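Household › Furniture › Tables › Joined tables

Joined table

A joined table is a large working surface made from two or more smaller tables placed edge to edge. It is used in homes, classrooms, workshops and offices where one wide table would be too heavy to carry or would not pass through the door. The separate pieces are called panels, and the line where they meet is called the seam.

Arrangement

The most common form has two panels of the same height. They can be joined at the short ends, which gives a long table for meals or meetings, or along the long sides, which gives a deep table for cutting cloth, sorting papers or building models. In the second form one panel is usually called the front panel and the other the rear panel. The rear panel often stands near a wall, so that it cannot slide away when somebody leans on the front one.

Two panels which are each 60 cm deep make a surface of 120 cm. A seated adult cannot easily reach the far side of such a table, and for this reason the rear part is mostly used for storage or for things that are needed only sometimes.
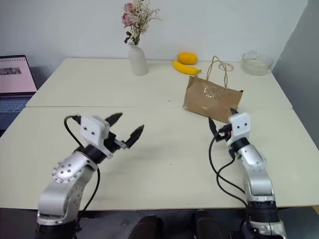 A pale cream tabletop made of two panels, with the seam running across it.

Seam

The seam is the weak place of a joined table. Crumbs, pins and liquids collect in it, and a pen pressed on paper above it may go through the sheet. When the edges are straight and the legs are well adjusted, the seam is thin and hardly felt under the hand. A difference in height of 5 mm is enough to tip a glass which is pushed across.

Several methods are used to keep the panels together:

- metal hooks or clips under the top
- clamps, when the table is needed only for a short time
- a strip of felt or rubber between the edges
- a cloth over both panels, which hides the seam but does not hold it

Surface colour

Light colours such as cream, pale grey and white are often chosen for work, as small parts are easy to find on them. Panels bought in different years can differ in shade, even when they are sold under the same name. The Runari range of the furniture maker Perić, for example, was made in two creams, and owners in Trendau still exchange panels to get a matching pair.

Care

The panels should be moved apart some 50 cm from time to time and the edges wiped with a damp cloth. The feet are then checked again, because floors are seldom level.

See also: Folding table, Trestle table, Table leaf

Last updated: June

Comments

skokton_reader: We have two of these in the community room in Skokton. The felt strip helps, but it must be glued on one side only.

marl384: Is 5 mm correct? My glass falls already with less.

plainoak: Please add something about tables with rounded edges. The gap there is much wider and clips do not close it.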